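# Towel folding arm keeps letting go at the second fold

**kalevi_savolainen**

Hi all! I've been teaching a secondhand arm to fold hand towels in our shared workshop (don't laugh, it started as a bet in December) and I'm stuck. The first fold is great, like really great. On the second one the gripper closes, lifts, and then one layer slides out and I get a sad fan shape. I logged 168 tries and 4 came out neat enough to put in a drawer. Is it the gripper pads, the table, or me? I've got a cloth over the table already, and slowing it down didn't help much.

**brenix409**

Get stronger grippers. Mine never drops anything.

**Aoi Arai**

I wouldn't spend money on grippers yet! We fought with the same thing on our build, and most of it was where we grabbed. After the first fold you're pinching two layers, and if you only catch the corner tip the bottom one has nothing holding it. Go in deeper, maybe a thumb's width past the edge, close, then wait a beat before you lift. Lift straight up first and only then start moving sideways (we used to do both at once because it looked cooler, oops).

Keep the cloth on the table, by the way. A bare top lets the towel skate away when the fingers come down. Ours is dark green, and with a tan towel on it the camera has a much easier time finding the edges.

Our setup, once with the towel up in the gripper and once with it lying on the green:
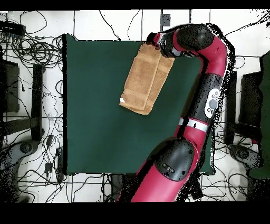
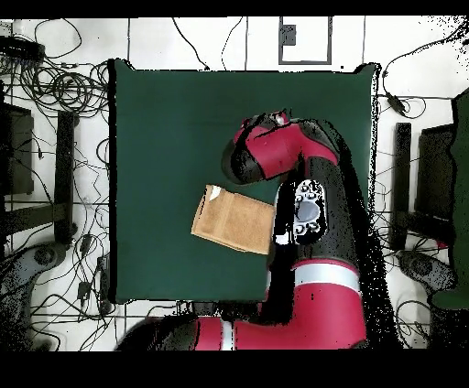 The other thing I'd try is leaving the towel down between folds and grabbing it fresh every time. If you hang on to the old grip, any little twist from the first fold gets carried into the second one, and I bet that's your fan shape. It costs you a few seconds per towel but who's counting.

If it still slips after that, then yeah, look at the pads. We glued on thin strips of rubber shelf liner and they've held up fine so far. Post your grasp height if you can, I'm curious how low you're going!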